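Centro Cultural Villalobos
Lista de comprobación de seguridad — sala de lectura y almacén anexo
Revisión de octubre

1. Vías de evacuación
Pasillo principal, ancho libre mínimo 900 mm: conforme.
Puerta al patio, ancho libre mínimo 800 mm: no conforme. Un carro de libros invade el paso.
Señalización fotoluminiscente: conforme.

2. Extintores
Presión y precinto: conforme.
Altura de colocación: conforme.
Tarjeta de revisión: falta la firma en el equipo del almacén.

3. Superficies y tableros de madera
Se admiten manchas y desgaste del barniz. Las grietas se anotan y se vuelven a examinar en la visita siguiente; toda astilla levantada obliga a retirar la pieza.

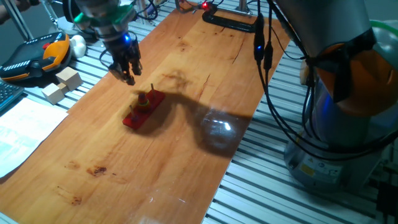
Dalal Ghanem pidió que constara su desacuerdo con este criterio: a su entender, una grieta en la que entra la uña debe sellarse en un plazo de 7 días, sin esperar a otra visita. Se acepta la observación y se incorpora al apartado 3.

4. Instalación eléctrica
Cuadro cerrado y rotulado: conforme.
Regletas conectadas en serie: una, junto al mostrador. Retirada durante la visita.
Alumbrado de emergencia: autonomía pendiente de ensayo.

5. Almacén
Temperatura a las 18 h: dentro de los límites.
Estanterías ancladas a pared: conforme, salvo el módulo del fondo.

Inspección: Yhon Llanos
Visto bueno: Abla Sleiman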